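Reading Support in the Plokadwood Libraries
Progress report to the Dursun Fund
Oct 13, 2022
Prepared by Oluwaseun Uzor, program manager

Period covered

This report covers the time from the start of the grant in June to the end of last month. It follows the headings in the grant agreement. The financial statement is sent separately.

Work done

The adult reading groups are running at all 6 branches. The last to open was Granix Road, which started five weeks behind the others while the meeting room had its heating replaced. Groups meet twice a week for 90 minutes, and learners can move between branches if their shifts change. A good number have done so, mostly between Granix Road and the Central branch.

We have trained 35 tutors. The training takes two Saturdays and one evening. We shortened the evening session after the first round because people told us the part on record keeping was too long. The forms themselves have also been cut from four pages to one.

The book order arrived in two parts. In total 834 books were cataloged and put on the shelves, most of them short nonfiction for adults who are new to reading. Titles on trades, driving and cooking are borrowed most. The graded novels go out less often than we expected, and we would like to spend less on them in the second order.
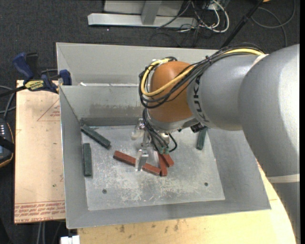 Attendance was steady through the summer and dropped in the first weeks of the school year. Learners with young children asked for a morning group, and Central has offered one on a trial basis. It will be reviewed before the winter break.

Problems and changes

The Grestis enrollment software was set up late. Until it was working, branches kept sign-in sheets on paper, and these are still being typed in. Figures for individual learners will therefore come with the next report.

Two tutors at the Mill Street branch moved away over the summer. Their groups were combined for a month and have now been split again. No learners were turned away.

Printing has cost more than planned. We have moved money from the travel line to cover it, within the limit allowed by the agreement.

Next steps

The second book order will be placed next month. A third round of tutor training is planned, with places held for Mill Street and Granix Road. We will also begin the short learner interviews described in section 5 of the agreement.

We ask the Fund to confirm that unspent travel money can be carried into the new year. Branch visits can be arranged through the Central library office.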